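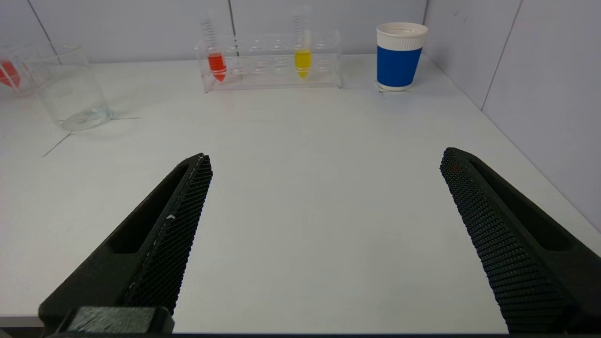
Setting out a small bench for tube work

I do this on a Sunday morning, when the kitchen's quiet and I can spread out. You don't need much: a white table, a beaker, a clear rack and a few conical tubes. Halima Nzioka taught me to lay it all out before touching a single tube, and I've stuck to it ever since.

Step 1: Wipe down and clear the middle

Give the table a proper wipe and let it dry. Then push everything to the edges. You want a good open patch in front of you, with the rack at the back by the wall and the beaker off to the left (swap sides if you're left-handed!).

Step 2: Stand your tubes up

Conical tubes won't stand on their own, so they go straight in the rack. I start with two and never have more than four on the go – any more and I lose track of which is which.

Step 3: Pop in the coloured strip

I put a twist of coloured paper in each tube so I can tell them apart from across the room. Tear off a strip, scrunch it up and poke it down with the blunt end of a pencil. It doesn't have to look neat. Leave the cap off until you've checked the colour, and keep the paper below the rim or the cap will catch it. 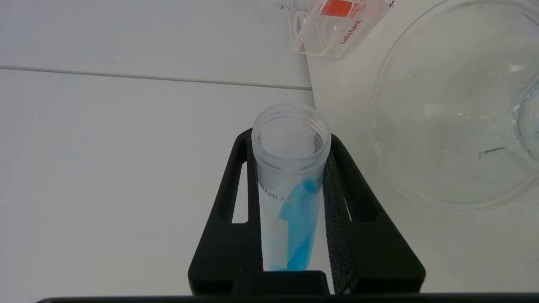

Blue strip in, cap still off.

Step 4: Label and put back

Write the number on a bit of tape and stick it on the side away from the markings, so you can still read them. Mine's 212 this time. Back in the rack it goes, and on to the next one.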